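We use cookies to keep this site working and to see which pages people read. By staying on the site you agree to this. Accept | Settings

About Plundmont

Plundmont is a small evening school for pattern cutting and garment sewing. Stamatia Vlachopoulos started it after many years as a cutter at Mabaso, where she made patterns for work coats and uniforms. She wanted to teach the trade the way she had learned it, on paper first and cloth second.

We teach 2 courses. The first covers measuring, drafting a basic block and sewing a skirt from it. The second moves on to sleeves, collars and fitted jackets. You need to finish the first, or show us something you have drafted yourself, before you join the second.
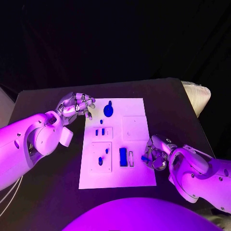
Each course runs for 4 months, with one class a week. Fabric for the practice pieces is included in the fee. Fabric for your final garment is not, and most students buy it from Flanura, the shop downstairs, which gives them a discount on wool and lining. Bring your own shears if you have a pair you like - we have spares, but the good ones go early.

So far 1,423 students have taken a class with us. Some now work in alterations or for small labels. Most sew for themselves and their families.

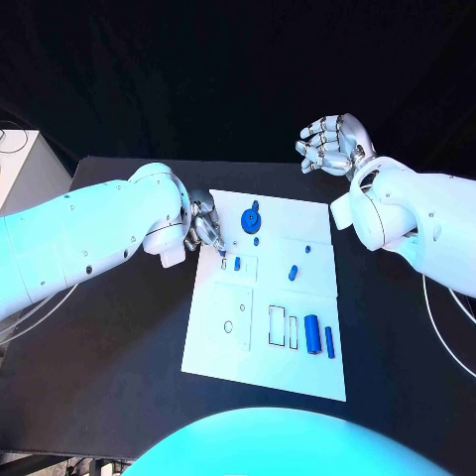

Drafting takes up most of the first course, and beginners are sometimes surprised by how long we keep them away from a sewing machine. A block that is wrong by a little at the shoulder will be wrong in every garment made from it. We ask for clean black outlines on white, like the printed ones on the board in the photo, so that a line can be followed without guessing. Notches and grain lines go on before anything is cut.

We moved to the Clullance building when the old rooms got too small. There is an elevator at the side entrance. The next first course starts in December, and enrollment is open at the front desk or by phone.

Last updated: October 20, 2023

58 shares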